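Automatización y organización del trabajo
Tema 4. La estación de vaciado de cestas en Plistton

4.1. Punto de partida
La planta Plistton clasificaba a mano los objetos devueltos en cestas de malla. Cada turno ocupaba a 2 operarios por mesa, con una carga de 500 piezas. El registro de Steinar Ragnarsson fija en 446 las piezas asignables al brazo; el resto permanece en tarea manual.

4.2. Contenido mixto
La dificultad principal es la mezcla: pelotas rígidas y de púas, latas aplastadas, botellas de plástico y paños. El textil carece de geometría estable y el punto de agarre debe recalcularse en cada intento. 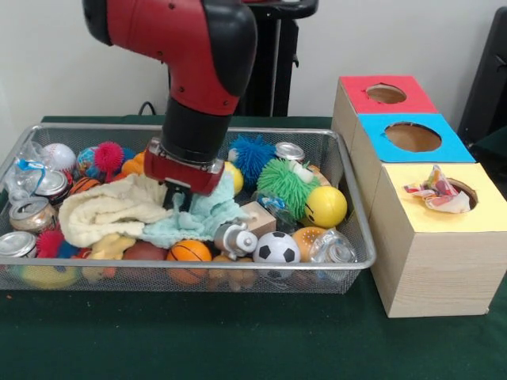

4.3. Cambios en el puesto
a) El operario pasa de manipular a supervisar y resolver excepciones.
b) Disminuye el movimiento repetitivo de muñeca; aumenta la atención sostenida ante la pantalla.
c) El ritmo lo marca la celda. En Tadham se negoció una pausa adicional por turno.
d) La categoría profesional no se revisó hasta enero.

4.4. Para la sesión práctica
Leer el informe Drotell, apartado 2, y comparar su reparto de tareas con el de la planta Sarmiento.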